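Closing drawers with what the arm already knows

9 May 2025

I have been promising a longer write-up of the drawer work since March, and the analysis is finally in a state where I can stand behind it. What follows is the method, the main result and the bits that still bother me.
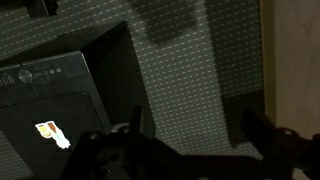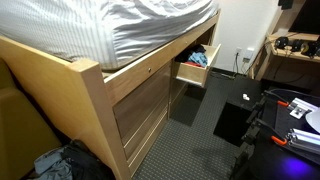
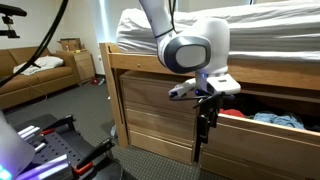
Robot views from the bedroom sessions.

Written by the maintainer of Grernico
Research engineer, mobile manipulation, Driltutdale

The question we started with was narrow. If a policy has been trained on a lot of short manipulation clips from many rooms, and you put it in a new room, which camera does it lean on when the two views disagree? People tend to assume the wrist view does most of the work close to the target and the outside view does most of it further away. I assumed that too. I had never seen it measured on furniture, where the thing being handled is attached to something much bigger that never moves.

Drawers under a bed are a good case for this. An open drawer has a long front panel, and from a camera on the base it can run across a large part of the view at an odd angle. The clothes in it have no fixed shape. The arm only needs to find the panel and push, but the brightest and most distinctive things it can see are the clothes, the sheets and whatever else is in the room. Our earlier policy, Bloxham, had a habit of going for coloured fabric when it should have gone for wood.

The method is called Grernico and it is simple enough to explain without equations. During training we take each clip and, for a short stretch of it, swap one camera's images for images from a different clip recorded in the same room. The actions stay as they were. The policy is then asked for two things: the next action, and a score for each camera saying how well that view agrees with the arm's joint readings. If the joints say the gripper has moved and a view shows no matching motion, that view should get a low score. The scores are then used to weight the image features before they reach the action head.

That is the whole idea. There is no depth, no map of the room and no object detector. We tried adding a detector in an early version and took it out again. It was good at garments and poor at drawer fronts with no handles, and the policy learned to trust it in just the wrong places.

The swapped stretch has to be short. If it goes on too long the policy learns to spot the change of scene at the start and then coast, and the scores stop meaning much. If it is too short the policy ignores it. We settled on a length by trial and error, and I would like to have a better way of choosing it than that.

The training set for this round was 3699 clips. It mixes drawers, doors, cupboards and general tidying, and it includes a fair number of clips where the arm does nothing useful. We kept those in on purpose. When we removed them, the camera scores became much too confident, probably through never having seen a stretch where every view was dull. I had expected the opposite and spent a week looking for a bug.

Testing was 55 trials, all of them drawer closing, with the base parked at a new spot for each one and the drawer open by a different amount. We ran the same starting positions with Bloxham and with Grernico. A trial counted as a success if the drawer front ended flush with the one beside it and no clothing was caught in the gap. The second condition was added after the first afternoon, when a sleeve got shut in and the script happily logged it as a success.

Grernico did better than Bloxham, clearly enough that I am not worried about the sample size. The improvement did not come from where I thought it would. I expected the gain to be in the last few centimetres, with the wrist view taking over near the panel. Most of it came earlier, during the approach, where Bloxham would drift sideways towards the clothes and arrive at the panel too far along to push it straight. Grernico held a better line from the start. Once both policies were in contact with the wood they behaved much the same.

The camera scores tell a similar story. The wrist view's score does rise on the way in, as you would expect, but it drops off again just before contact – by then the panel fills most of the view, and one plain board looks much like another. The outside view quietly takes over for the push. With hindsight that makes sense. The motion of a large panel is easy to see from a distance and quite hard to see from right on top of it.

We also ran the policy in dim light. Black objects on dark carpet are the worst case for the wrist camera, and when a dark gripper is in view against them there is very little edge to work with. The scores went down for that view, which was encouraging, but the policy still hesitated more than I would like. It would stop, make a small movement, stop again. Safe enough, and very slow to watch.

There are two failures I want to write down properly. The first is the corner post. If the base is parked so that a bed post stands between the outside camera and the drawer, the policy sometimes treats the post as the left end of the drawer front. It then plans its push too far to one side. The scores are no help at all with this, since both views agree perfectly well with the joints. They are both right about the motion and the policy is wrong about the furniture.

The second is cables. Our training rooms were kept fairly clear, and ordinary bedrooms have leads trailing along the skirting board and down the side of the desk. Nothing got snagged in these trials, but I don't think the policy had much to do with that. It has no notion of a cable as something to stay away from.

Luko, our logging tool, needed more work than the policy did. The first version saved the camera views and the joint readings with separate clocks, and for a method that depends on comparing the two, a small offset matters a great deal. If you plan to try anything like this, check your timing before you train. We lost the first batch of results to it and had to start again.

Next I want to see whether the scores can be used while the arm is running, to decide when to stop and look again from a different spot. At present they only weight the features and nothing acts on them directly. A simple threshold might be enough, though the dim-light trials make me cautious, as the arm could easily end up looking again for ever.

I am also tidying the code so that the swapping step can be used by itself, without the rest of our training set-up. The comparison with Bloxham will be released with it, including the failed trials and the sleeve.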